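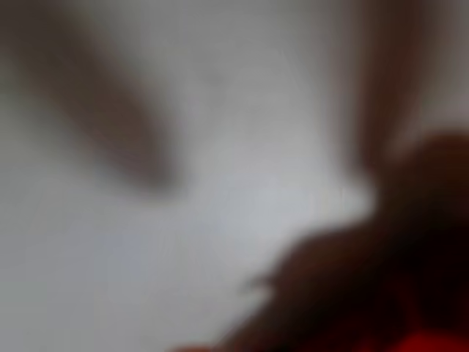
A reader of our last edition wrote to ask why a chapter on rescue at sea should begin on dry land, with paperwork, when people are in the water. It is a fair complaint, and I have turned it over many times while revising these pages.

Chapter 2
Who Answers the Call?

Suppose a ferry, the Malaveo, loses power at night with 249 people aboard. Her captain calls for help, and two countries hear him. Each has a stretch of sea it has promised to watch over, and the ferry, as luck would have it, is drifting from one stretch toward the other. Which of them sends a boat? And once everyone is safely aboard, which harbor has to let them in?
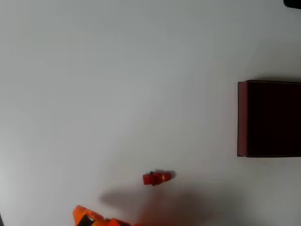 Those two questions sound alike, and students mix them up every year (so did I, for longer than I care to admit!). The first is about saving lives, and the law there is old and fairly plain: a captain who can help must help. The second is about where a rescue ends, and there you will find governments arguing for days while a crowded ship waits offshore. We will take them in that order, so keep the Malaveo in mind as you read.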